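October, late evening
by Uthai Phetsri

The office is nearly a room again! I've been at it since breakfast and my arms feel like noodles, but I wanted to get this down before I fall asleep, mostly so that when I'm grumpy about the radiators in January I can come back and read how pleased I was.

Started with the back wall. The standing desk went there in the end, the white one with the T legs that I've been arguing about with myself ever since we got the keys to the Ristelgate place. I had it under the window side at first, then turned sideways, then out in the middle like a shop counter (awful, you couldn't walk anywhere). Against the wall it suddenly looks as if it had always lived there. The floor shows so much more now, and it's such a nice floor, that pale wood. I'd forgotten how much I liked it when it was under 34 boxes.

The boxes! 34 when I started, 14 now, and most of those 14 are books going over to Crenshaw as soon as I can borrow the van. I did find the good scissors, the spare kettle, and the tin of Jotemside tea I was sure had been left behind. Drank two mugs of it standing up. It's a bit stale and I loved it anyway.

Lunch was leftover noodles. Then chairs.

I have gone back and forth on chairs for weeks. The old brown one from the Stemach sale was 193 dollars new, according to the sticker underneath, and it squeaked if you so much as breathed in. It's gone to the hallway pile. What I wanted was something for reading and scribbling in that could still be rolled up to a table, and the black one with the writing tablet is just right. I really do love a fold-down tablet. It takes me straight back to night classes, one elbow out, coffee balanced where coffee shouldn't be. Mesh back, padded seat, casters under each leg, so it goes wherever you push it. With the tablet folded down it hangs slantwise across the front of the seat, and you need to swing it out of the way before sitting or you get it in the thigh. Ask me how I know.
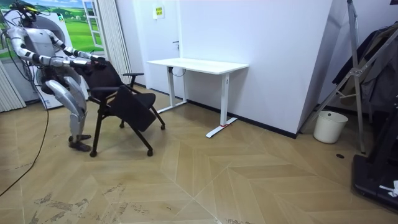 What's left for tomorrow

The cord under the desk is first. It hangs in a loop near the left leg and I know I'll hook a foot in it sooner or later. I bought a pack of clips last spring and they must be in one of the remaining boxes, probably the one marked "misc" like all the others.

Then the wastebasket. I've got it tucked in the corner by the big white panel, which looks tidy but means a walk every time I ball up a piece of paper, and I ball up a lot of paper. Maybe it moves next to the desk. Maybe I just get better at throwing.

I'm keeping the big backdrop with the green fields. I went in thinking I'd roll it up, and then I stood in front of it for a while, and the painted window and the trees won me over. All that blue sky on a gray day! It makes the left side of the room feel twice as deep. The vertical blinds could use a wipe, so that goes on the list too, and a lamp, a warm one, for when it gets dark at five.

I want to try the desk at its full height and do a whole morning of letters standing up, then roll the chair over after lunch and do the reading. That's the plan. I've made plans like it before, but never in a room this nice.

Shoulders sore, hands smell of cardboard, very happy. Must remember milk, and to call about the van before 4.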